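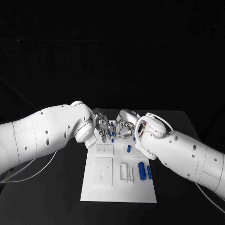

Small jobs on a black table, a thread

Rebecca Caruso
3 Sep 2024

1. So many of you asked about the black table after my last post that I thought I'd finally sit down and write it all out. Get yourself a coffee, I do go on a bit when it comes to tables!

2. I came to black by accident. My old work table was a honey-colored thing from my aunt in Tramness, very pretty, and I lost every pale screw and every bit of white thread I ever put down on it. On black they jump right out at you. Blue does well too – a slim blue anything is easy to find again, even with your hands halfway over it.

3. The downside is dust. Oh, the dust. I wipe mine down before I start and again when I stop, with a barely damp cloth and then a dry one, and it still looks like a chalkboard by suppertime.

4. Please put a board down for the fiddly work. I held out against this for years (I thought boards were for people who cut things) and then Renzo Villa lent me one of his and I never really gave it back. You can turn the whole job to face you without picking up a single piece, and at the end you just lift it all away.

5. Which board? I've had 2. The first was a Lamlow, a bit small for me but lovely and flat. The one I use now is a Stanik, and it's heavier, so it stays where I put it when I lean on it. I wouldn't talk anybody out of either one.

6. White cables on a black table look terrific for a minute and then they're all you can see. Let them hang off to the sides and keep the middle for the work. I used to run the lamp cord straight across the front and I caught my sleeve on it every single time.

7. Somebody asked about plain backgrounds. Yes, I like black behind the table as well as on it. It's restful! My eyes get tired by late afternoon and the less there is to look at past the work, the longer I last.

8. Slim things roll. Pens, dowels, crochet hooks, that one little screwdriver. A folded dish towel along the far side of the board catches most of them, and a lump of putty under one end takes care of the rest.

9. Renzo wants me to add that you should try your chair height before you buy a table and not afterward. He's right, and I didn't, and I sat on a cushion until December.

10. I still owe you the one about lamps. I'm trying out a Testa with a long neck and so far I love it, but give me a few more evenings with it. Send me your tables in the meantime – I want to see all of them, messy ones too!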